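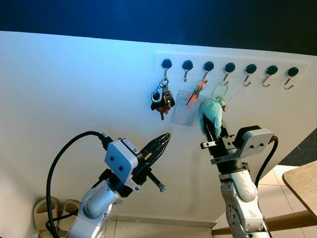 Two-arm build, hook rail task: loops go off fine, will not go back on

Home and Garage Builds > Manipulation
Started March 2026

kerf_and_regret
Long-time reader, occasional poster of questions I should have searched first.

I've been building a two-arm setup at home since February. Both arms are on Runel joints, bought secondhand from someone who described them as "barely used," and I now know which one was barely used. Printed gripper housings, black fingers off the Duron kit, lead screw drive. One camera up high and one at each wrist. Software is a homemade pile with Quintela doing the motion planning, on the days when Quintela feels like planning.

The job is the key rail on the wall. Take a thing off a hook, put the thing back on a hook. I chose it because I thought it would take an evening.

Taking off is good enough that I've stopped watching. Putting back is 55 out of 100, counted over a long and not very happy stretch. The failures are almost all the same. The arm gets to the hook, the loop goes past the tip on one side or the other, the gripper opens with great confidence, and the item is on the floor. Keys on a split ring do best. The plush on the green plastic loop does worst by a mile, and it's the one everybody who visits wants to see.

What I've tried: slower approach (fails more slowly), coming in from higher (no difference), recalibrating the head camera (no difference, but I felt responsible). Before I go and buy things, what am I missing?

slotted_only
You're missing a rigid object. You have a soft thing hanging off a bendy thing and you're holding the soft end. Wherever you think the loop is, it isn't. Grab the loop.

kerf_and_regret
I'd like to grab the loop. The fingers don't close on anything that thin without it squirting out sideways. The tips come together like a pair of cheap pliers, touching at one corner and waving at each other everywhere else.

slotted_only
So fix the fingers. You've found the problem and you're describing it to me as an obstacle.

mostly_washers
Going to disagree with the above. I ran a hanging task for most of last year (coat hangers, don't ask) and gripping the body is fine as long as you let gravity sort the loop out first. Lift, wait, then move. Most people's planner goes straight from grasp to transit and the loop is still swinging when it gets there. Put in a pause of 2 seconds at the top and run your count again.

Also, what's your floor and bench situation? Asking because cable drag ruined mine for a month and I blamed the vision the whole time.

kerf_and_regret
Pause going in tonight. As for the bench, you asked.
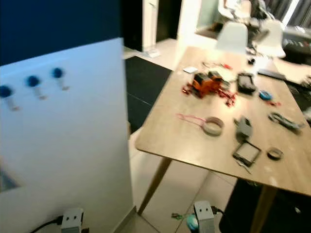

Push-pin side of things, with the table beyond. Tape is the main structural material in this house.

The arms reach down to the tile as well as up to the wall, so anything dropped is in theory recoverable. In practice I bend over and pick it up. Cables from the grippers go back along the outside of each arm in one fat loop.

torque_wench
That fat loop is doing more than you think. On mine it was pulling the wrist over by a few millimeters at full extension, always toward the cable, and a few millimeters is your whole hook tip. Check whether your misses are all on one side. If they are, it's the cable. If they're on both, it's something else and I'll go quiet.

Please also move the tape before the tape becomes a task.

kerf_and_regret
Both sides, sadly. I kept notes. The left arm does lean to the cable side a little, so you're not wrong, but it's the right arm that does the hanging.

The tape stays. It has seniority.

mostly_washers
How did the pause go?

kerf_and_regret
Better! A bit. The keys hardly miss now. The plush still misses plenty, because the loop doesn't swing and settle the way a coat hanger does. It's light and springy and it stops wherever it likes, so waiting politely for it only means it's in the wrong place at rest.

slotted_only
I said grab the loop.

deadband_dan_ger
Can someone explain why we're steering by the head camera in the first place? You've got a camera at the wrist that is a hand's width from the action. The head camera sees the wall at a slant with an arm in the way. Do the rough move on the head camera, then switch over for the last stretch and close the loop (sorry) on what the wrist sees. I've been doing this with a Cidura board and a very bad webcam and it's night and day.

torque_wench
The wrist camera on a task like this spends its life looking at whatever you're holding. I gave up on mine. It was like trying to park with a sofa on the hood.

deadband_dan_ger
Depends on the sofa.

kerf_and_regret
I went through the right wrist recordings to settle this and I think you each get half. 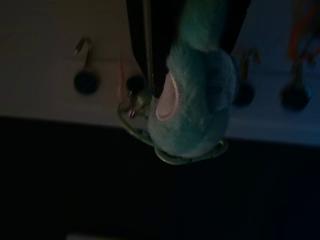 Hook finding is what I cared about, and I'd been going at it backward. My detector was trained to look for the wire, on the theory that the wire is what the loop has to go over. From the wrist, the wire is a thin gray squiggle on a pale wall and the detector is guessing. The round bases behind the hooks are big, dark and hard to mistake for anything else, and four of them are in view even with a plush in the middle of it all. The loop is another matter. It curves right down around the bottom of the toy, nowhere near where my planner draws it, which is straight up above the fingers like a little halo. So the planner has been carefully hanging an imaginary halo on a hook, and a bit over half the time the real loop came along out of pity.

So yes to deadband, the wrist view is worth having, and yes to torque, it's mostly sofa.

torque_wench
I accept half.

That loop position is your bug, though. Never mind the camera. If it's lying around the toy there's no approach path on earth that gets it over a hook tip.

slotted_only
Grab. The. Loop.

mostly_washers
I'll come partway over to slotted here, which hurts. But use both arms. You've got a second one doing nothing. Right hand holds the body, left hand comes in and teases the loop up clear of the toy, right hand does the hanging. The left one needs to hook a finger through and lift. It doesn't have to pinch, so the bad fingertips don't matter.

slotted_only
That's a lot of robot to avoid a file and some rubber. New tips, flat faces, thin silicone pad. You'd be done by dinner. Two-handed anything doubles the ways it can go wrong, and now the arms can hit each other.

mostly_washers
Arms hitting each other is what the planner is for.

slotted_only
He said it was Quintela.

mostly_washers
Fair.

kerf_and_regret
Did the boring thing first and changed the detector to look for round bases, then offset to the tip by a fixed amount measured with calipers. The rail gets found every time now, including the end hooks that used to vanish. Worth doing no matter who wins the finger argument.

Then I printed new tips, because it was cheap and I wanted slotted to stop. Flat faces, a strip of silicone on each. They hold the green loop. They hold it so well that on the first go the arm put the loop neatly over the hook, opened, and the loop stayed stuck to one finger and came straight back off again with the plush attached.

torque_wench
Beautiful.

slotted_only
Dust the silicone with talc. Or open wider before you back out, you're probably opening to the same width you used for the body.

kerf_and_regret
I was opening to the same width I used for the body.

deadband_dan_ger
If it still sticks, have it drop a few millimeters before it opens, so the weight is on the hook. It also gives you a free check. If motor current falls when you lower, the hook has taken the load. If it doesn't, you missed, and you haven't let go yet, so you can try again without anything landing on the tile.

kerf_and_regret
OK, that's the best idea in the thread and I'm a little annoyed. Added it, with 3 retries before it gives up and beeps at me. Haven't done a full count yet. On the light stuff the current change is down in the noise, so it works for the keys and it's a coin toss for the plush. The card holder I haven't dared.

mostly_washers
Average it over a longer window. And put the two-hand thing on the list, I want to see it.

kerf_and_regret
On the list. The list is also on the table somewhere.

torque_wench
Under the tape, I assume. Sort the cable on that left arm before you ask it to do anything delicate. A strap at the elbow and a bit more slack at the wrist did it for me.

slotted_only
What pad thickness did you use? Asking because I've never tried this myself.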